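Packaging Notes: Headspace in Pillow Bags

Members have sent in several questions on headspace since the December issue, most of them from small producers moving from hand filling to a vertical form-fill-seal machine. Cuiping Lu has gone through the letters and the answers are combined below.

Headspace is the volume inside a sealed bag that is not taken up by product. In a pillow bag it does two jobs. It cushions the product during shipping, and when the bag is flushed with nitrogen it holds the gas that keeps oxygen away from the oil. The two jobs pull in different directions. A fuller bag cushions better but takes up more room in the case, and it has less capacity to swell before the seal starts to peel.

Altitude

The most common complaint concerned bags that left the plant in good order and arrived swollen or open. Ernley packs close to sea level. Its main customer is in Holov, at the end of a road that crosses a pass at 1540 meters. Outside air pressure falls as the truck climbs and the gas in the bag expands. On the way down it contracts again. A sound bag recovers. A bag with a weak end seal may start to creep at the top of the climb and then leak slowly for the rest of its shelf life, with no sign of trouble when the case is opened.

Kalliopi Papadopoulos, who runs the Ernley line, reduced the fill pressure by shortening the nitrogen pulse and adding a pair of sponge deflators just below the jaws. The deflators press the bag lightly before the seal closes. The setting was reached by trial, in small steps, with one case from each step sent over the pass and back. Her advice is to change the deflators first and leave the gas flow alone until the bag shape is stable. Lowering both at once makes it hard to tell which one raised the residual oxygen.

Seals

Three variables control a heat seal: jaw temperature, dwell time and pressure. Operators tend to reach for temperature. On laminated film this can hide the real fault, which is often product caught in the seal. Salt, crumbs and seasoning dust all leave channels, and a hotter jaw will not close them. Check the timing of the product drop against the jaw cycle. If the last pieces of a charge are still falling when the jaws close, slow the line or fit a stripper plate.

Jaw serrations should be brushed out at every shift change. A brass brush is suitable. Steel will mark the face, and the marks will print through to the film.

Testing

The water bath is still the cheapest leak test. Submerge the bag in a clear vacuum chamber, draw down slowly and watch for a steady line of bubbles from one point. Scattered bubbles that stop after a few seconds are usually air trapped in the folds of the fin seal. Record where the leak is: top seal, bottom seal, fin, or the crossing point where the fin meets an end seal. The crossing point has extra layers of film and is the coldest part of the bag during sealing.

Over one season Georgiou tested 957 bags this way and logged 13 leakers. Most were at the crossing point. Danica Nedeljković replaced the jaw inserts with a pair relieved at the center, and the later logs show leaks only at the top seal, traced to dust.

Burst testing gives a figure for seal strength but says little about small leaks. The two tests should be read together. Bags for burst testing should rest for at least 2 hours after sealing so that the seal layer is fully cool.

Handling

Film gauge and stiffness affect how a filled bag creases when it is gripped. Deep creases in metallized film can crack the barrier layer without making a hole, and the bag will pass a water bath and still go stale early. Case packers should lift bags from the sides of the pillow and avoid pulling on the end seal.
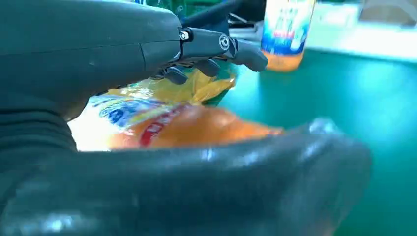

Crinkled snack bag in the grip of a robotic hand.

Ankica Stoyanova is preparing a table of film gauges and recommended case counts for the next issue. Members who use the Prirnberg film are asked to send her their jaw temperatures and line speeds, along with the bag width. Roxana Cusi will take questions on oxygen meters, including calibration and needle septum leaks, at the usual address.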